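Tillent student robotics open day: a visitor's report

Written up 10/8/24 for the Veltcombe Makers newsletter

I had been promising to go to the Tillent open day for three years running, and something always came up, so when the invitation arrived again I put it on the kitchen calendar in red pen and told everybody at home that I wasn't to be asked to do anything else. It is a fair old way from Veltcombe, two buses and then a walk up a hill that the map doesn't warn you about, but the walk does at least bring you out right by the front door, where two very cheerful first-years were handing out stickers and cups of squash.

For those who haven't come across it, Tillent is the college that runs the household robotics course, the one where the students spend their final year in teams on a single job you might find in an ordinary home. They have 88 students across all the years now, which I thought was splendid for a place that size. Each team is given a name, a bench, a share of the robot time and a budget of £3,275, and out of that they have to find everything they break. (The budget came up in nearly every conversation I had all day!)

We started in the canteen with a short talk from Fadi Haddadin, who teaches the final year and has the gift of making you feel that you would have been rather good at engineering if only he'd got hold of you at fifteen. He told us the teams are marked on what they learned and how well they wrote it down, and that a robot doing the job beautifully on the day earns very little by itself. There was a bit of murmuring from the parents at that. He then divided us up by the colour of our stickers, and I was yellow, so off we went with the laundry team.

The laundry team call themselves Stenar. I did ask where the name came from and was given two different answers by two people standing next to each other, so I left it there. Their job is tidying clothes off a bed and into a basket, and they practise in a proper furnished bedroom at the end of the ground floor corridor. We were asked to stay by the door and keep our voices down, more for the sake of the person driving than for the machine, and I was glad of the door frame to lean on after that hill.

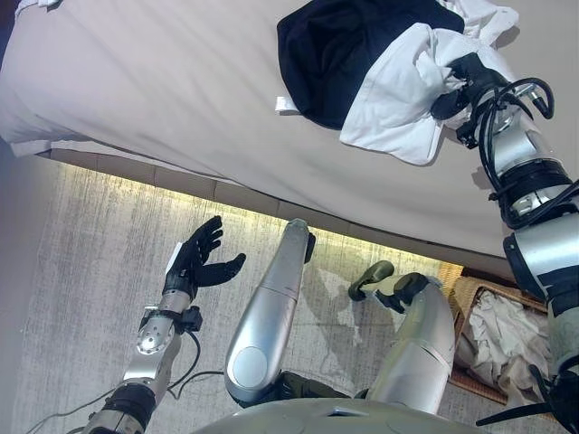
I don't know what I expected, but I hadn't expected to find it so absorbing. You catch yourself leaning the way you want the arm to go, as you do when somebody else is parking a car. One of the dads in our group was practically folding the thing himself from the doorway. The driver that morning was a quiet young woman with her sleeves pushed up, and between goes she told us that cloth is the worst thing you could possibly choose, which is of course why they chose it. A mug is the same shape every time you meet it. A shirt that has been dropped on a bed has never been that shape before and won't be again, and the computer has to decide where to take hold of it from whatever happens to be showing.

So what the team do, for weeks on end, is drive the robot through the job by hand and record every go, good and bad, so that the program has plenty to learn from. They had 116 recorded goes in the log when we visited and want a great many more before the December assessment. Each one gets a line in a shared notebook with the driver's initials and a word or two on how it went. I had a good read of this while we waited for the next group to shuffle out of the corridor, and it was the best thing I saw all day. "Sleeve inside out, again." "Went for the pillowcase." "Good one, lunch." Somebody had drawn a small sock in the margin next to one entry and it had plainly started a fashion, because there were socks all the way down the following page.

They practise mostly with dark things and white things, they said, and the white on a pale sheet is where the trouble comes, as the edges are hard for the cameras to pick out. I told them I have the same bother with white socks in a white machine, and they were kind enough to laugh. I asked whether they had thought of simply using a brightly coloured sheet, and the young man minding the notebook said they had, and that Mr Haddadin had told them to go and look in people's houses and see what colour sheets people have. Fair enough!

After that there was tea, and very good flapjack, and then the second half of the tour. Our group was shown how the teams look through the pictures from the different cameras, and I must say it took me a while to get my eye in. The view from up by the head is easy enough, you feel you are looking down at your own knees, but the cameras down at the wrist are another matter altogether. Everything is enormous and terribly close, and the students flick through them at a great rate saying "yes, fine, yes, bin that one" while you are still working out which way up you are. The girl at the keyboard slowed down for us after a while and let us pick some to stop on.

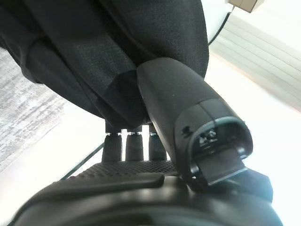
Close work from the wrist camera: black fabric, and a connector tip pointing down past the gripper pad.

She was very patient with our questions, and there were plenty. Somebody wanted to know why so much of the kit is black, when black is so hard to make out against black, and she sighed and said that was the question she'd ask too if she ever met the people who decide these things. The other team on our floor, Aoun, had their bench next door, and they came in to join the discussion, which turned into a good-natured argument about whether it is better to have more cameras or to have fewer and look at them properly. Aoun are for fewer. Stenar are for more. I couldn't tell you who had the better of it, but I enjoyed it enormously and so did the dad who had been folding from the doorway.

A few practical notes for anyone thinking of going next time. The college is all on the level once you are inside, and there are chairs in the canteen but not many along the corridor, so sit down when you can. Children are very welcome, though the bedroom is kept to 5 visitors at a time and the wait can be a long one for little legs. Take a pen, as you will want to write things down. There is a box for donations by the squash table and everything in it goes towards spare parts.

I had ten minutes at the end with Mr Haddadin, who walked me to the door and asked what our own group was up to. I told him about the Saturday table and the weather station that keeps telling us it is snowing, and he has offered to bring two or three of the students over to Veltcombe in the new year to give a talk and perhaps have a look at it. I said yes on behalf of all of us before he could change his mind, so please let me know if you can help with lifts or put somebody up for a night, and whether the hall projector has been mended.

I caught the second bus with a minute to spare and a piece of flapjack in my pocket.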